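**Robot safety technician (fixed term, two years) – Polden Handling, Illow site**

Posted September 25, 2023

We are looking for a technician to join the small team that tests our gripping robots on hand tools. The post has been created after a fault in spring, and most of the first year will be spent on what came out of it.

**What happened**

One of our arms was picking needle files off a worktop and putting them in a bowl. On one pick the gripper lost its force reading and did not stop closing. The file slipped out, point first, and went past the guard on the operator's side. It hit a sleeve. There was no injury, but the guard should have stopped it and the arm should have halted well before that.

We took the arm out of use and went back through the logs. Over 1,000 picks had been recorded with that gripper, and in 134 of them the force reading had dropped out for a moment without raising an alarm. The cause was a worn cable at the wrist. The control software treated a missing reading as zero force, so the fingers kept closing. Both have been changed. We have gone back to the same task at reduced speed, with a higher guard.

**The work**

- Run the pick tests each day and write up every stop, drop and near miss
- Inspect wrist cables and finger pads, and replace them on a fixed schedule
- Check that the arm halts when a sensor is unplugged, on all Kohlhase controllers on site
- Go through the rest of the old logs by hand and mark any dropout
- Help to rewrite the lock-off procedure with the night shift

You will be standing for much of the day and handling sharp tools. Gloves and eye protection are supplied.

**What we ask for**

You need experience of maintaining industrial machinery, and you should be able to read a wiring diagram. You must be willing to stop a test when something looks wrong, including when a customer is in the room. Experience with robot arms is useful but we will train the right person. A degree is not needed.

**Terms**

37 hours a week, early or late shift by agreement. Tool allowance of £1,230 in the first year. The post is based at Illow, with occasional days at our Grarkasard workshop – travel is paid.

**How to apply**

Send a CV and one page on a fault you found or dealt with, and what you did next, to Lowri Prydderch, Test Manager. Interviews will be held at Illow in October and include a short practical session at the bench.

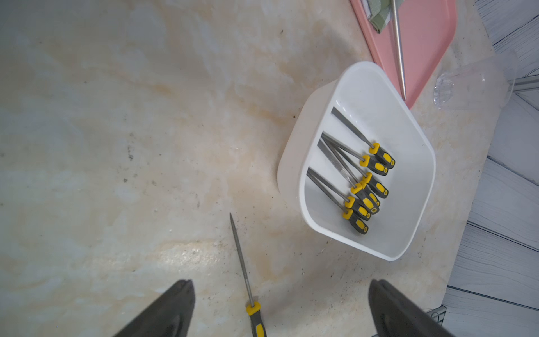
*Needle file task: one file between the gripper fingers on the worktop, others in the bowl.*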